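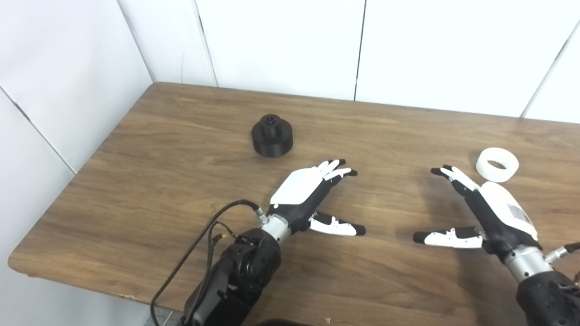 Ornlow commented last month that a set of teleoperated episodes is only as useful as its starting poses, and that most people vary the objects long before they vary the hands. I went back through my logs with that in mind and found the complaint fair.

The current set has 919 episodes, all two-handed, with a black printed part on the left side of the table and a white ring on the right. Of those, 93 were dropped for bad timestamps or a lost hand stream. The rest train, but the policy is weak when the hands begin low over the wood with the thumbs pointing inward.

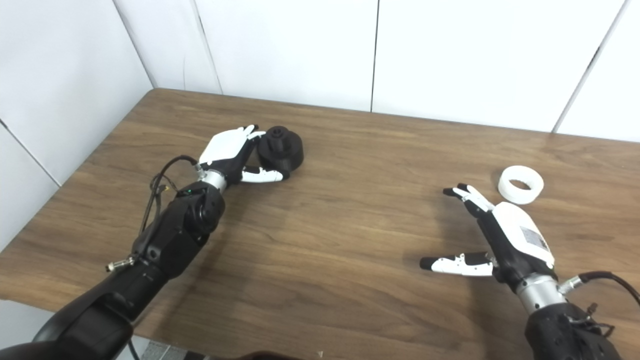

Keogh

The left hand has the harder job. The part has a wide base and a narrower knob, and the thumb has to come in around the lower side while the four fingers go over the top. Operators tend to close too early. I now ask for a pause of 3 seconds with the thumb in place before any force goes on.

The right hand stays open near the ring in the meantime. I used to trim that stretch. I have stopped, as the model needs to see an arm holding still while the other one works.

For the next batch I have written 11 start poses and will shuffle them per session. Joint angles and wrist poses are saved with each episode, and the label goes on at the end of the take. Failed grasps stay in, tagged as failed.

Last updated: January

Recent posts
Clock drift between two arms
Plonomwood format, second try
What I log per episode

Home Archive Notes Contact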